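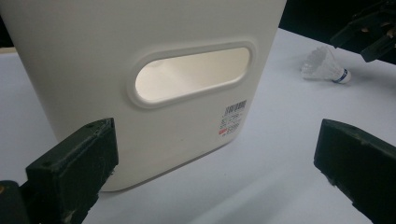
Plundeck Storage Bin, Off-White

Open-top bin for shelves, cabinets and closets. One-piece plastic body, rounded corners, handle cutout in each short end. Supplied without lid.

Item group: Storage, household
Manufacturer: Plundeck
Distributor: Bevero
Series: Lustusent
Unit of sale: single bin or carton of 5

Body

The bin is rectangular with a flat interior floor. Inside corners are radiused, so dust and crumbs can be wiped out with a cloth. The upper lip is thick and rounded. There are no internal ribs or dividers. The base edge is curved where the wall meets the floor, and the usable floor area is therefore smaller than the area at the rim. Measure flat-bottomed contents against the floor, not the opening.

Handles

Each handle is a slot with rounded ends, set below the rim and surrounded by a raised edge. The openings pass through the wall. Small loose items such as screws, beads or dry goods should be bagged or boxed before they go in the bin.

Finish and color

Off-white, colored through. Color may vary slightly between production runs. Customers who need a uniform row should order all bins together and write "same run" in the order notes. Permanent marker does not come off this surface.

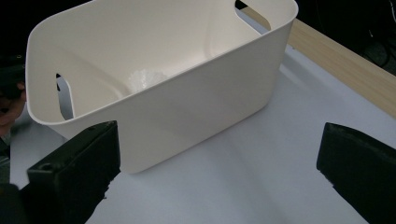 Off-white bin from above, handle cutout at each short end.

Technical data

Maximum load, standing on a flat surface: 3000 g
Floor thickness tolerance: see data sheet
Lid: none available
Stacking when filled: no
Indoor use only

The load figure applies to weight spread over the whole floor. Do not carry a loaded bin by one handle.

Labeling

A small adhesive label with a barcode is placed on the outside, near the bottom corner of an end wall. To remove it, warm the label with a hair dryer on low and peel from one corner. Adhesive residue comes off with cooking oil, followed by dish soap and water. Do not use acetone or scouring pads. Bins ordered for resale keep the label.

Cleaning

Wash by hand in warm water with mild detergent. Not for dishwasher or microwave use. Dry before putting away paper or textiles.

Ordering

Carton orders ship from the Bevero warehouse. Orders of 300 bins or more are quoted separately; at 800 bins, delivery is by pallet only. Custom colors are handled by Lưu, minimum 3000 bins, and require a signed color sample before production. Orders received on Saturday are processed the next working day.

Returns are accepted on unused bins with the label in place. Opened cartons are credited per bin.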